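Colour in Ordinary Rooms
Handout for Session 6: Undertones, or why your grey has gone purple
Evangelia Psarras, Hurgate Evening Classes

Welcome back, everyone, and thank you to those who brought in their sample boards last time. I had a lovely evening going through them with a pot of tea, and I'll hand them back at the break with my scribbles on the reverse. A few of you wrote very apologetic notes to me about your greys. Please don't apologise! Grey is the hardest thing we do in this course and I've repainted my own hallway more times than I would like my husband to work out.

These notes go with the talk, so you needn't write everything down. If you missed Session 5, the part on light and dark values is the bit you'll want to catch up on, and somebody at your table will surely lend you theirs.

1. What we mean by an undertone

When you look at a strong colour, say a good tomato red, you know what it is. A pale colour is slipperier. It has a name on the tin (usually something to do with linen or fog) and then it has a lean, a slight pull towards some stronger colour, and that pull is what we call the undertone. Most of the greys you'll find in a shop lean blue, green, violet or brown. The lean can be so slight on a paint chip that you'd swear it wasn't there, and then you put two coats on four walls and there it is, looking at you over breakfast.

The walls also throw colour at one another. A bit of violet on one wall bounces to the next and comes back a bit stronger, and this is most noticeable in the corners and in small rooms. So a colour you loved as a little square may feel a good deal sweeter or colder once you are standing inside it.

The old trick for finding an undertone is to lay your chip on a sheet of plain white printer paper, and then beside two or three other greys. On its own a grey will tell you very little. Put it next to its cousins and it gives itself away quite quickly.

2. Warm wood and cool walls

Now, most of us don't start with an empty house. We start with a floor, or Nan's sideboard, or a kitchen table that came with the place and is too heavy to get back out the door. Very often that piece is a reddish-brown timber, and very often we've been told to "freshen it up" with a cool wall.

This can be a beautiful combination. Red-brown is a warm colour, and a dark one, and it will push a neighbouring pale grey the other way, towards the cool side of whatever it already has in it. If your grey has a drop of violet, the wood will help you see it. Some people adore that, and I'm one of them. Others find that the room has turned lavender on them and ring me up.

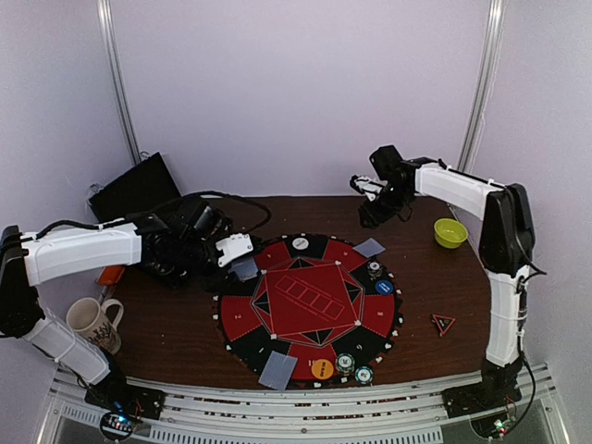
Fig. 1. Dark reddish-brown wood grain with pale lavender-grey walls.

When you have a pairing like this at home, try half closing your eyes. The detail of the grain melts away and you're left with two big patches, one dark and one light, and you can judge how far apart they are in value before you start fussing over hue. We did this in Session 5 with the cushions, you'll remember. A big gap in value makes for a crisp, rather formal feeling. If you want something softer, bring the wall down a step or two, or put something of middling value between them, such as a rug, a lampshade or a nice fat armchair.

What about a warm wall with warm wood? Also lovely, and easier to live with for many people, though it can go a bit soupy if everything sits at the same depth. Lefteris Balaskas did his dining room at Ternach in a biscuit colour with a cedar table and cedar picture rails, and he has kindly said I may tell you that he felt as if he were having his dinner inside a cigar box. He kept the biscuit and painted the rails off-white, and he's much happier.

3. Light will have its say

I know I go on about this. In our part of the world the sun is in the north, so a south-facing room gets that cool, even light all day long and it will bring out any blue or violet you've put on the wall. A north-facing room is far more forgiving. West-facing rooms are fairly quiet in the morning and then at 6 in the evening in summer they go the colour of marmalade, and no grey on earth will stay grey through that.

Your bulbs matter just as much, particularly in August, when you're home in the dark and have the lamps on before tea. Warm bulbs will calm a violet undertone and flatter red timber. Cool white ones do the opposite and can make the same timber look rather dull. If you're choosing paint for a room you mostly use at night, then for heaven's sake choose it at night.

4. Testing properly

Please don't paint little squares straight on the wall. The old colour peeps out all round and muddles your eye. Paint a big piece of card instead, two coats, leave a white border, and move it about. Prop it behind the furniture it has to live with, then in the darkest corner, then by the window, and leave it a full day in each. Have a look at it when you're tired and when you're cross as well.

Those of you working with the Flerkanora fan deck will find the violet greys mixed in with the blue greys, which I think is a muddle, so take your printer paper along and sort them yourself. The Margaritis notes have a good chapter on this and there are two copies in the classroom cupboard.

5. For next time

Choose one piece of timber in your home, whatever you've got, and make three test cards to go with it: one cool grey, one warm grey, and one you think you'll hate. Look at all three in the morning and again at 7 pm. Write me a page, 200 words is plenty, on which one changed most and whether you still hate the one you hated. I find people are often surprised by the third card.

Bring the cards as well as the writing, and if the timber is small enough to carry, bring that too. Breadboards are very welcome. Extra reading, if you'd like it, starts on page 69 of the course reader, and the biscuits next session are on the back table's turn.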